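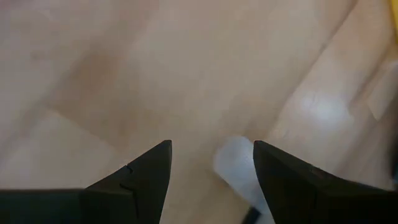 Both fingers of the Birkix, over the wood.

The trial ran to the end of May. After that you paid 600 for the year or you put the Birkix back in its case and sent it to Kiren, and they wiped it for the next house.

I had it clamped to the side table in the back room, where my mother used to sew. The leaflet said to start it on one small job and leave it alone. I gave it the button tin, and everything else that had ended up in the tin over the years: hooks, tape, bits of plastic, lengths of elastic. It was to pick each thing up, decide what it was and put it in a tray.

At first I sat and watched it. It came down slowly with its two black fingers apart, waited, closed them and lifted. When it wasn't sure of something it went back up and came down again from another side. It didn't sigh. My mother had sighed over that tin for most of my life.

By the fourth evening I had stopped watching and only listened from the kitchen. The arm made a low sound going out and a slightly higher one coming back.

The Kiren people rang at five to ask how I was finding it. I said it was slow.

"It gets quicker once it knows the house," the woman said. "Have you looked at the log?"

I hadn't. She told me where to find it, and when she had gone I sat down with the tablet and read. There were 2,207 lines. Most of them were dull. Button, tray two. Button, tray two. Hook, tray four. Then, further down, it had begun to write Keep.

I rang back and asked what Keep meant.

"Is there a tray for it?"

"No. I only set up 5 trays and they've all got names."

"Then it's something it has picked up and put back where it was," she said. "It does that if it has seen a person do it. Did anybody move things while it was running?"

I said no. Then I remembered the first afternoon, when I had taken a thimble out of its way and turned it over, and put it back, and a while later had done the same with a strip of ribbon from the Ó Dálaigh shop in Jodov. I must have done it a good many times. I hadn't thought of it as work.

"You can clear that," she said. "It's under settings. It'll sort the lot properly then."

I thanked her and went through to the back room. The arm was on its way down. The fingers opened over the table and stayed there, and I stood with my hand on the door frame until they closed.

I paid the 600 the next morning – half from the savings, half from what she had left me – and moved the clamp along a little so the door would shut.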